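Fórum Mimitari > Casa e Limpeza > Pó, ranhuras e outras derrotas

Tópico: Limpar ranhuras finas em cinzento-escuro mate - pincel, ar ou rendição?

hawi_ayele
21 de maio de 2020
Boas. Passei a semana a arrumar a sala de trabalho e a parte fácil está feita: gavetas, cabos, a caixa das coisas que não sei o que são (continua cheia, mas agora tem tampa). Falta-me o pior, que é tudo o que tem ranhuras. Quem desenha estas coisas gosta muito de relevo e pelos vistos nunca teve de o limpar.
Já experimentei um pano húmido e só serviu para empurrar o pó para o fundo dos sulcos, onde ficou a formar uma pasta. O que é que usam? Não quero riscar o acabamento mate nem deixar aquelas zonas luzidias de tanto esfregar.

ewan.rutherford
Pincel. Seco, macio, de cerdas compridas, sempre no sentido da ranhura. Tenho um Skilley desde fevereiro e não quero outro. O pano húmido foi um erro, mas isso já descobriste.

Glenys_McA
Discordo do Ewan, como manda a tradição deste fórum. O pincel levanta o pó e o pó volta a pousar meia hora depois, com mais confiança. Aspirador no mínimo com o bocal de escova e fica o assunto arrumado. O pincel é para quem gosta do ritual.

ewan.rutherford
Gosto do ritual, sim.

rhys_quinlan
Depende da ranhura. Larga e funda sai com qualquer coisa. Fina e muito junta é outra conversa, e se for curva pior ainda, que o pincel foge. Hawi, põe uma fotografia, que assim estamos a discutir ranhuras em abstracto.

hawi_ayele
Cá vai. As que me dão cabo da paciência são as de cima, fininhas e todas em curva. As do lado direito são mais fundas e essas ainda se negoceiam.

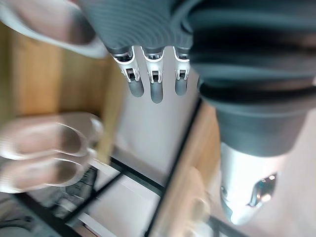
Anexo de hawi_ayele - ranhuras finas em cima, fundas à direita

O metal brilhante também me preocupa, porque está mesmo encostado ao cinzento e não quero o produto de um em cima do outro.

rhys_quinlan
Obrigado, agora sim. Em cima parece um mapa com curvas de nível, coitada de ti. Nessas ia com pincel de maquilhagem, daqueles densos e curtos, passado a acompanhar a curva. Nas fundas da direita, cotonete seco, banda a banda. É demorado, põe um disco.

Glenys_McA
Mantenho o aspirador para as da direita. Para as de cima dou meia razão ao Ewan, mas só meia, e com o aspirador ligado ao lado a apanhar o que ele levanta.

FTrevaskis
E a massa de limpeza, ninguém fala dela? Comprei um frasco de Motetti, amassa-se, encosta-se, puxa-se, e traz tudo agarrado.

ewan.rutherford
Traz tudo agarrado menos os bocadinhos dela que ficam lá dentro. Usei isso num teclado. Andei 3 dias a tirar gelatina verde com um palito.

FTrevaskis
Porque a deixaste demasiado tempo. São segundos. Encostar e tirar.

ewan.rutherford
Fui atender o telefone, Fletcher. As pessoas atendem o telefone.

rhys_quinlan
Para ranhura tão fina eu também não arriscava a massa. Se o fundo for estreito, não chega lá, e se chegar não volta. Num relevo mais aberto, nada contra.

hawi_ayele
Massa descartada, então, sem ofensa ao Fletcher. E o metal? É curvo e apanha a luz toda, qualquer dedada vai parecer um crime.

Glenys_McA
Microfibra seca, limpa, dobrada em quatro. Uso os panos Pearce, que vêm em pacotes de 6 e duram até os confundires com os do chão. Produto nenhum. Se houver mesmo uma dedada, bafo e pano, como nos óculos. E faz o metal no fim, senão o pó das ranhuras cai-te em cima do trabalho acabado.

FTrevaskis
Eu fazia o metal primeiro, para ver logo alguma coisa bonita e ganhar ânimo.

Glenys_McA
E fazias outra vez no fim.

FTrevaskis
Provavelmente.

ewan.rutherford
Só mais uma coisa sobre o mate: nada de toalhitas com álcool e nada de esponja das brancas, que é abrasiva por muito macia que pareça. Foi assim que arranjei uma mancha brilhante na tampa do gira-discos, e agora mora lá em cima um naperon.

rhys_quinlan
Temos todos um naperon desses.

hawi_ayele
Fica decidido: pincel curto nas finas com o aspirador ao lado, cotonete nas fundas, microfibra seca no metal, e o metal no fim. Começo amanhã depois do almoço. Alguém sabe se os cotonetes de ponta bicuda valem a diferença de preço?

Glenys_McA
Valem. Mas não os deixes na casa de banho, que desaparecem.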